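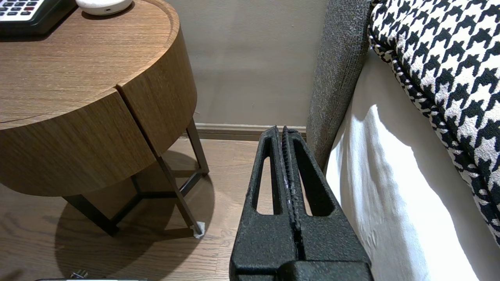 Analog room lines after the copper notice: what changes in April

Owners of small lodging properties on the Kohlhase exchange have received the carrier's letter ending analog line service. The cutoff falls in April. After that date the trunk lines feeding most older phone switches will carry no dial tone, and any property still relying on them will lose outside calling from guest rooms, including emergency calling. This item covers the parts of the change that fall on the property and leaves aside the carrier's own work.

The switch itself does not have to be replaced. A trunk gateway placed between the internet service and the existing switch presents the same electrical interface as the old lines. The switch sees dial tone, seizes the line and sends digits as before. Room wiring stays in place, and so do the room phones, message lamps and wake-up call settings. Properties that replace everything usually do so for other reasons, such as lack of spare line cards.

Check the following before ordering a gateway.

Signaling type. Most switches in our area use loop start trunks, but some older units were installed with ground start. A gateway set for the wrong type may pass outgoing calls and fail on incoming ones, or hold a line open after the caller hangs up. The trunk card label normally gives the type. If it doesn't, the installation sheet inside the cabinet door should.

Disconnect supervision. The gateway has to signal the end of a call by dropping loop current for a short interval. Many units ship with this turned off. Stuck trunks in the first week of service are nearly always traced to this setting.

Ringer load. This matters only where rooms are being moved off the switch and onto adapters directly. Add the ringer equivalence numbers printed on the underside of each phone that shares a port and compare the sum with the adapter's rating. Phones wired in parallel, for instance bedside and bathroom, count separately.

Cable length. Adapters meant for home use are built for short runs. The Stumon adapter sold by several local suppliers behaved well in the main building at our test property and gave weak ringing in the far wing, where the cable run is 305 meters. Long-loop ports corrected it. Measure the longest run first, and include the riser and the slack in the closets.

Power. Copper lines were powered from the exchange and kept working when the building went dark. A gateway does not. The gateway, the switch, the router and the carrier's terminal all need battery backup, and the battery has to be sized for all four together. Write the install date on the battery case.

Emergency calls. Direct dialing of 911 without a prefix must work from every room, and a notification must reach the front desk or another staffed point. The dispatchable location sent with the call has to identify the room or at least the floor and wing. Gateways can mask the extension number, in which case every call arrives with the main address only. Arrange test calls with the dispatch center beforehand, and make one from each wing.

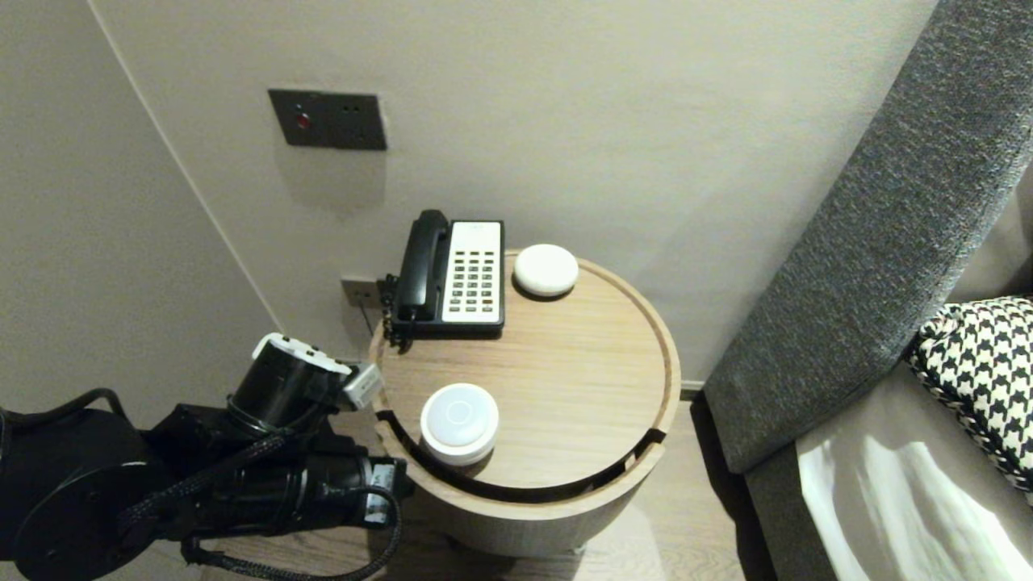

Tsion Woldemariam writes that the location test should be repeated after any change to the room numbering plan, even a small one. At the Barkidar property two rooms were renumbered after a renovation and the extensions were swapped at the switch, but the location table at the service provider kept the old entries. The error stayed in place until the next scheduled test. Woldemariam now sends the provider a full table after each change and asks for a written confirmation of the upload date.

On cost, quotes collected for this item differed mainly in labor. The highest, from Wevby, came to 3000 dollars including the battery unit, a site survey and the emergency call tests. Lower quotes left out the tests. Ask for them as a separate line so that the quotes can be compared.

Fire panel and elevator lines are outside the scope of a trunk gateway. They need their own replacement service, approved by the local authority, and lead times are longer. Corrections and field reports go to Karla Ibarra for the next issue.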